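Rutby to Try Deposit on Paper Cups From August

By Trinity Oyelaran
May 30, 2023
3 min read

The town of Rutby will start a deposit trial for takeaway cups this summer, after a long discussion about the litter near the river path and the cost of emptying the street bins.

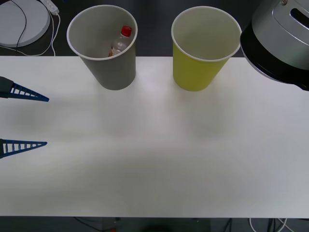

Juniper Tillman wrote to the council that she supports the deposit but is afraid that old people will pay it and never get it back, if the return points are only in the center. Her letter was one of many the council received in the spring. Most of them were in favor, though several asked the same question about the return points.

Under the plan, a customer who buys a hot drink in a paper cup will pay 40 cents more. The money is given back when the cup is returned, clean or not, to any shop which takes part. The cup does not need to come back to the same shop. Customers who bring their own mug pay nothing extra.

The trial begins in August and will last for 3 months. It covers the main street, the market square and the bus station. The neighboring village of Munside was invited to join but decided to wait for the results.

Paper cups are difficult for the town because of the thin plastic layer inside many of them. The local sorting plant cannot separate this layer, so the cups are burned together with the household waste. During the trial they will be collected apart and driven to a plant in Wumusthorpe, where the paper fiber can be recovered. The council will pay for the transport.

Another problem is what people put into the cups before they throw them away. Workers at the sorting plant find napkins, small bottles, food and cigarette ends in them, and everything has to be taken out by hand. The return points will therefore have a separate bin for other waste, and shops may refuse a cup that is full of garbage.

A waste survey done last year collected 1,817 cups in one week from the bins in the center. Emmett Ostrowski, who prepared the survey for the council, said the number was higher than he had expected for a town of this size. He also said that the week was a dry and sunny one, and that a week in winter could give a different result.

Not all shop owners are satisfied. Hollis Kapoor, owner of the Doucet bakery on the market square, will take part, but he worries about the space behind his counter. "In the morning we have a line to the door," he said. "If every second person wants to give me a cup and take back coins, the line will be slower. I hope they have thought about this." The council has promised to lend each shop a stacking tube and a small cash float.

Shops can register at the town hall until the end of June. Registration is free. Those which sell fewer than 1,000 hot drinks in a month may ask to have their cups picked up together with a neighbor's, so that the truck makes fewer stops.

The results will be presented at a public meeting before the end of the year. The council has not said if the deposit would become permanent, or if it would later include cold drinks as well. Deposits that are not claimed will go to the cleaning of the river path.

Shares: 40
Comments: 3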